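About Us – Vullwood Robotics Club

Hi, and welcome to our corner of the school website! We're the robotics club at Vullwood, we meet after classes in the carpeted room at the end of the science hallway, and if you've ever walked past and heard a lot of people arguing about a soap dish, that was us.

The club started small, with 6 students and one box of donated motors. We now have 112 members across all grades (not all in the room at once, thank goodness), and we split into three groups. The build group does frames, wiring and anything with a screwdriver. The code group does what you'd expect. The teaching group is the newest and it's the one I fell into, mostly by accident, when I came along in January to keep a friend company and never left.

What we do in the teaching group is show a robot how to do little household jobs by doing them ourselves first. You hold a gripper in each hand and work only with those, no fingers allowed, and the recordings go to the code group so they can train on them. It sounds easy. Try it with a slippery bathroom shelf and then come talk to me! Our big project this year is called Arkmont, and it's all bathroom and kitchen stuff – corner shelves, dishes, trays, the kind of thing you'd tidy up without thinking.

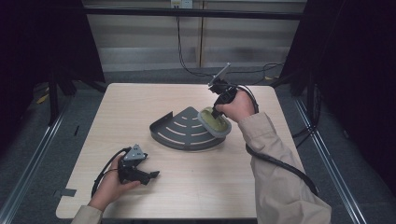
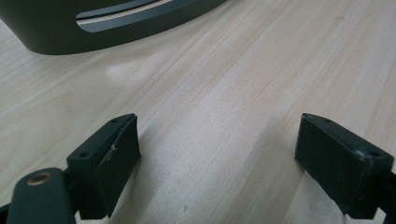
Arkmont practice at the wood-grain table, hand-held grippers at work.

We've logged over 3,000 runs for Arkmont so far. Plenty of those are bad runs, and we keep them too, in their own folder with a note on what went wrong. My own notes say "too fast" more often than I'd like. You get better at it, though, and there's a nice moment a couple of weeks in when your wrists stop complaining and you start reaching for things at the right angle.

We also compete. Every year we take a team to the Cleltberg Open, where last time we finished with 142 points, our best score yet (we lost a bunch in the sorting round and we're still a bit sore about it). We also swap recordings and tips with the club over at Westerberg, who are very good and very nice, and who still have our long extension cord.

You don't need any experience to join. I couldn't have told you what a servo was! New people usually sit in with each group for a couple of meetings before picking one, and lots of people switch halfway through the year – that's fine. There's no fee, tools are provided, and please tie back long hair if you're going to be in the build corner.

If you'd like to visit, just come by after the last bell or leave a note in the club mailbox outside the main office. Parents are welcome too. We usually have snacks, but they go fast.

Page last updated 2019-10-05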